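Buy the dull thing and keep it

By Etelka Medve
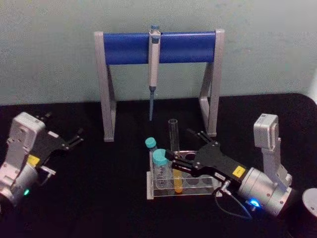 A pipette on its stand.

My first lab had one good pipette and four people who wanted it. You learned patience, and you learned to put it back.

Thinking about this all December, as the budget forms go round again. Everyone wants the new thing. A new reader, new software, a subscription to something with a dashboard. Fine. But who is asking for servicing? Who puts down a line for calibration, for seals, for a morning of somebody's time? Hardly anyone. No photo in the newsletter for that.

We spent 2879 on a licence last year. I know becuase I signed it. Two people logged in. Meanwhile a request for 790 to get the hand tools checked went back and forth for months, three forms, two signatures, then a query about the cost code. Gergely Farkas paid for one repair himself in the end and never claimed it. That should embarrass us.

And this isn't just labs. My local library has a touch screen in the entrance and a roof that leaks over the large print. The council found 3000 for the screen. Schools same story. Tablets in a cupboard, taps that won't turn off.

Jolán Fodor disagrees with me, I should say. She thinks that if you only ever mend you end up with a museum, and that young staff leave for places with better kit. She has a point. I've seen it, good people gone to Trisuton within a year. But the ones I spoke to complained about broken things far more then old things.

So a small proposal. For every 2000 spent on something new, a fixed share goes to looking after what we have already got, and it can't be raided in spring. Put it on the same form, same signature. Teodor Ilie says finance will hate it. Let them hate it, they can write to me.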